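Jocelyn Lumanlan has kept the craft table at Heldale for three years. When I asked how she decides what belongs on it, she laughed. "I don't decide much," she said. "Things arrive, and I find a place for them."

Her one firm rule concerns the cup. It must stand where everybody can reach it -- never behind something tall. "If people must stretch, they stop putting things back," she told me. She learned this in Belmonte, where she shared a room with Asuka Takagi and 45 pupils.

I wondered if a pale wooden table was a good choice, as every mark shows on it. She disagreed. "A small thing is easy to find on light wood. On my old dark table I lost something each day."

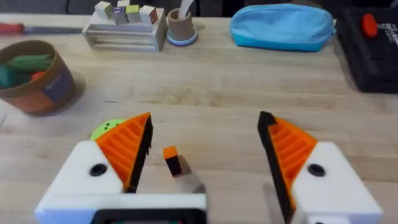
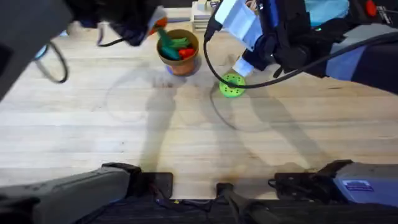
She would still like a second table, a lower one, for the youngest visitors. Volker Wegener has promised to build it before December. "He promised it last year also," she said, and went to put the kettle on.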